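Robot Failure Analyst (the job is finding out why it dropped the snack bar)

Posted 26 Apr 2018
Location: Murstead, on site
Employer: Tranlow
Reports to: Fouad El Fassi, Head of Test

Tranlow builds two-armed sorting cells for small warehouses. Most of the time they sort. In the past year our test cells have logged over 400 stops that were nobody's intention, and we would like to hire a person to take them personally.

Our current headache is known in the log as Fault 1251. An arm picks an item, lifts it, carries it part of the way and then opens its fingers. The controller reports a successful grasp throughout and goes on reporting it for a while with nothing in its hand. We have replaced the finger pads. We have replaced the cables. We have replaced the software twice, the second time with the first version. The fault stayed.

There is a less funny relative of this one. In a small number of runs the idle arm moved toward the table before the working arm had cleared it. No one was hurt and the stop button worked, but we have kept people outside the tape during powered runs ever since, and we'd like the cause found before any cell goes to a customer in this configuration.

You would spend a good part of your week at a bench with a view like the one below.

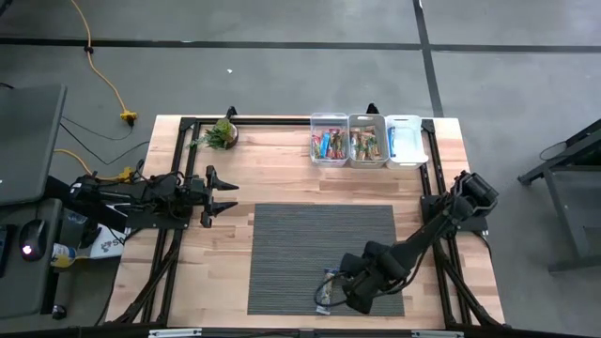
Right arm gripping a wrapped bar at the edge of the mat, left arm with its gripper open. Stocked bins at the back.

What you'll do

Reproduce faults on purpose. This is harder than it sounds, as Fault 1251 behaves beautifully for visitors.
Read controller logs and match them to video, then tell us which of the two is lying.
Write failure reports that a tired technician can follow. One page is good. Our record is 31 and it blamed the humidity.
Own the lockout procedure for the test cells, including saying no to people who outrank you and only need a second to grab something.
Work with our gripper supplier, Daneshvar, whose engineers are patient people and have heard from us a lot.
Travel to our second site in Brulleck when something breaks there, usually by van.

What you'll need

Two or more years working hands-on with industrial or lab robots, as a technician, engineer or operator. We don't mind which.
Comfort with a multimeter and enough Python to pull a log apart.
Working knowledge of lockout/tagout and emergency stop circuits.
Clear written English.
A high tolerance for repetition. The last attempt to catch the fault ran to 2975 picks. It showed up on the last one, after the data disk had filled.

Nice to have

Force or torque sensing experience. A background in accident investigation, in any industry. Some ability to resist eating the test items, which are inventoried.

What we offer

A full-time permanent position, health and dental from your first day, paid overtime when a long run needs watching, and a desk near the window. You'll have the authority to shut down any test cell without asking first. Fouad will back you up, and has done so for people who turned out to be wrong.

How to apply

Send a resume and a short account of something you broke, or found broken, and how you worked out the cause. Keep it under 400 words. We read this part first. If you never did find the cause, tell us where you got stuck.

Interviews are in person at Murstead and include an hour in the test area with a real log from a real bad day. Applications stay open until the job is filled, and we'd like you to start in July.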